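What the grippers changed about my job

8 Sep 2021

I've been at Uvbridge since February and I still get a little thrill walking up the stairs in the morning. We teach robots kitchen chores for a project called Anora, and my part of it used to be typing. I labeled video. All day, headphones on, clicking the moment a hand closed around a cup. I was good at it and my neck hated me.

Then the labeling got automated. A script now finds the start and end of every grasp, and what used to take me a whole afternoon is done before I've finished my coffee. I was nervous when I heard (who wouldn't be?), but what happened is that most of us on the labeling team moved over to demonstrating. We do the chores ourselves, with grippers in our hands, and the robot learns from the recordings. I love it!

The chores are small ones. Open the fridge, put something in, close the fridge. My record is 125 good takes in one day, and by the end of it I was opening my own fridge at home in slow motion.
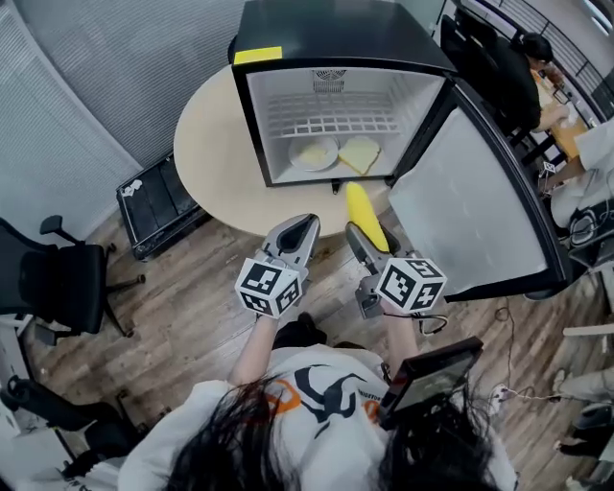

Fridge duty, with the bread and the plate already in.

You would not believe how much there is to learn about putting things away. Your own fingers feel everything and the grippers feel nothing, so you start to watch instead. I come in lower now, and I turn my wrist before I get to the door. After 7 months here I have opinions about shelf height that I could talk about all through lunch, and I have.

Not everything got better. Standing and leaning is hard on the back, and we had to ask twice before the breaks went into the schedule properly. Two people from the old team tried it, didn't like it and went back to desk work checking what the script gets wrong, which is up to 43 clips on a bad day. They say it's quieter. Fair enough!

Next on the list is the dishwasher. I've already been practicing with forks.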